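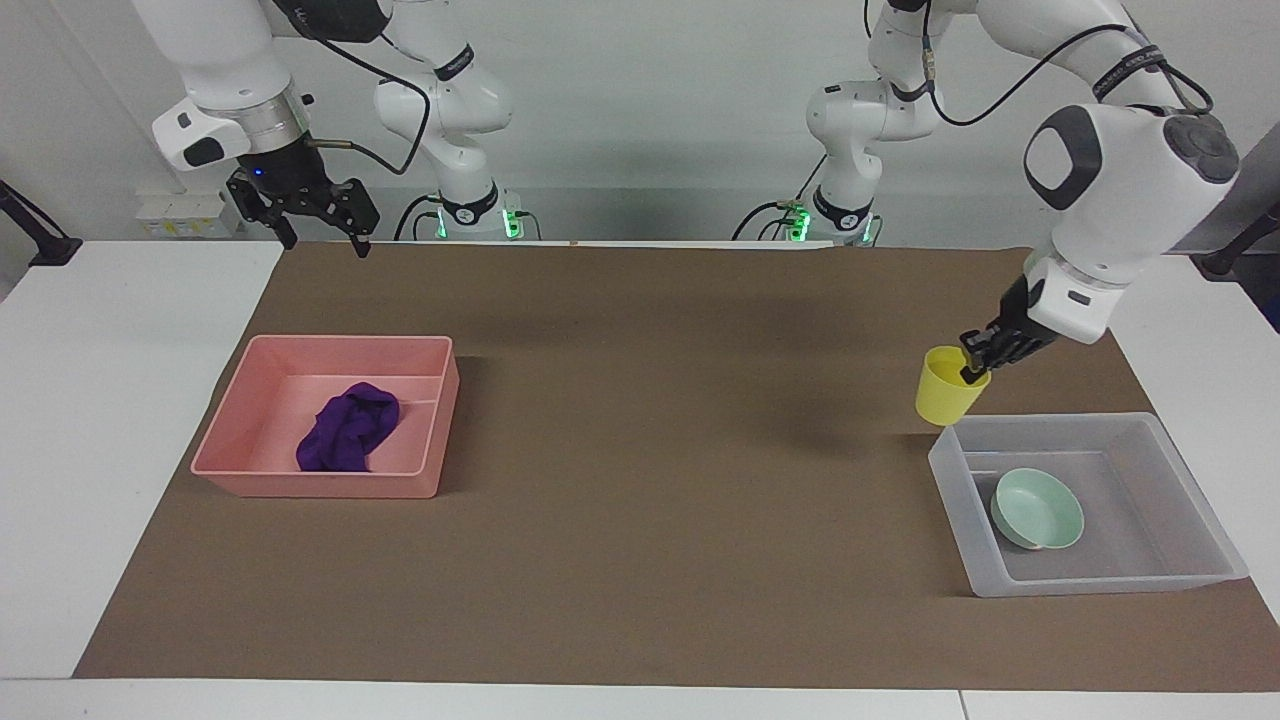

Murali Murthy wrote in to ask whether he has to soak the beans overnight before he joins the Suvarna soup swap, or if canned is okay. Canned is fine, Murali! I use canned half the time myself. The rest of what people ask me is down below, and if yours isn't in there, email me and I'll add it.

What is the soup swap?

Once a month, October through April, a bunch of us each make one big pot of soup, freeze it in quart containers, and trade. You bring six quarts of your own and go home with six quarts of other people's. We meet in the side room at Suvarna, the grocery on the corner (go in past the spice shelves and keep left).

Do I have to be a good cook?

Nope. My first one was a split pea you could have patched a driveway with, and they let me come back.

How full should I fill the container?

Leave an inch at the top. Soup swells when it freezes and the lid will pop right off - I lost most of a tomato soup this way and was chipping it off the freezer shelf for a week.

What should go on the label?

The name of the soup, the month you made it, and everything that's in it. Please do write everything. "Veggie soup" doesn't help Geetha Pillai, who can't have celery, and celery hides in all kinds of broth. Use masking tape and a permanent marker. Sticky paper labels fall off in the cold.

Which soups don't freeze well?

Anything with a lot of cream tends to split. Potatoes go grainy, and noodles turn to mush, so leave them out and write "add noodles" on the tape. Lentil, black bean, chili, and most curried things freeze great. Balakrishnan Thampi's rasam is usually gone before I've got my coat off, so if you want that one, come early!

How do we pick?

We draw numbers and go around one quart at a time. You can trade afterward in the parking lot, and plenty of people do.

Does it cost anything?

It's 70 cents a container if you need ours. They hold up for years if you don't microwave them (please don't microwave them).

Can I bring meat soups?

Sure, just put them on the left-hand table and keep the vegetarian ones on the right. Geetha Raju sorts things out if they wander.

I signed up and now I can't come. What do I do?

Text me before noon and drop your soup at the Suvarna counter by 4. I'll draw for you. I can't promise you the rasam.

How long will it keep?

Three months is when it tastes best. I've eaten a 14-month-old minestrone and it was okay, a little tired. Thaw it in the fridge overnight, then heat it slowly and taste for salt, it nearly always needs some.

Can I bring bread?

Yes, always yes.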